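Sunley farm market to stay open through winter in former feed store

The Sunley farm market will stay open through the winter for the first time, after the town agreed to lease it the old Cullberg feed store on the east side of the rail yard.

Until now the market has closed at the end of October and come back in May. Growers with cold storage or heated greenhouses have had to sell to wholesalers in the months between, or drive to larger towns. Under the new lease, 14 stalls will operate indoors from November through April, with the outdoor market returning to the square as usual in the spring.

The lease runs for four years. Rent is set at $944 a month, to be shared among the stallholders according to the size of their space. The town will pay for heat and snow clearing during the first winter, after which the market is expected to cover both.

The feed store closed when Cullberg moved its business out to the highway, and the building has been used for storage. It has a concrete floor, a loading dock and two large sliding doors that face the parking lot. Work over the summer included new wiring, a second restroom and a ramp at the side entrance. The loading dock will be used for deliveries only, and shoppers are asked not to park in front of it before 9 a.m.

Most of the local produce on sale will be what growers can store or raise under cover. That means potatoes, onions, carrots, beets, cabbage and winter squash in the early weeks, with greens and herbs from the greenhouses through the coldest months. Apples from two orchards north of town should last into February. Eggs, honey, bread, cheese and frozen meat will be sold all season.

The market has also relaxed its rule on goods from outside the county. The outdoor market allows only food grown or made within the county line. Indoors, two of the stalls may sell fruit and vegetables brought in from elsewhere, so long as each item carries a sign saying where it was grown. Kiwi fruit, eggplant and strawberries are among the items shoppers asked for most often in a survey taken at the outdoor market last season.

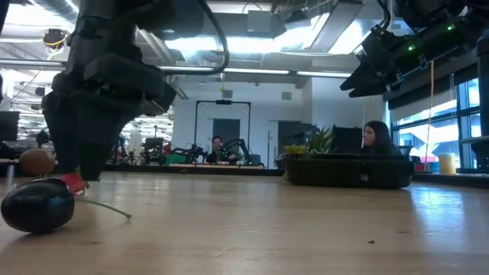 Objections to the rule change

Some growers spoke against the change at a town meeting in September. They said shoppers come to the market to buy local food and could be confused by a mix of the two. One greenhouse owner said imported berries would undercut the strawberries she hopes to have ready in early April.

Market organizers answered that the two stalls will be kept together at the north end of the building, apart from the local growers. They also said a winter market with only root crops and greens would have trouble drawing enough people to pay the rent. The rule will be reviewed in January, and the growers will vote on whether to keep it for the rest of the season.

Hours and parking

The indoor market will be open from 9 a.m. to 2 p.m. on weekends, one hour shorter than the outdoor market. There are spaces for 12 cars beside the building, including those set aside for drivers with disabilities. More parking is available in the rail yard lot across the street, where there is no charge on weekends.

The Drundudier bus will add a stop at the corner nearest the side entrance during market hours. The stop is expected to stay in place until the end of April, and regular fares will apply. Riders coming from the west side will need to change buses at the library.

Food benefit cards will be accepted at every stall that sells groceries. Shoppers can also use paper vouchers left over from the outdoor season, which would normally have expired in October. Those will now be good until the indoor market closes in the spring.

Dogs are allowed at the outdoor market but will not be allowed inside the feed store, other than service animals. Coffee and soup will be sold near the front doors, and there will be a small seating area along the wall.

Stall applications

All of the winter stalls have been assigned, but the market is keeping a waiting list for vendors who want to fill in when a regular seller is away. Applications can be picked up at the town office. Vendors who plan to sell prepared food must include a copy of their county kitchen permit.

Applications for next year's outdoor season will be handled separately and will open in February.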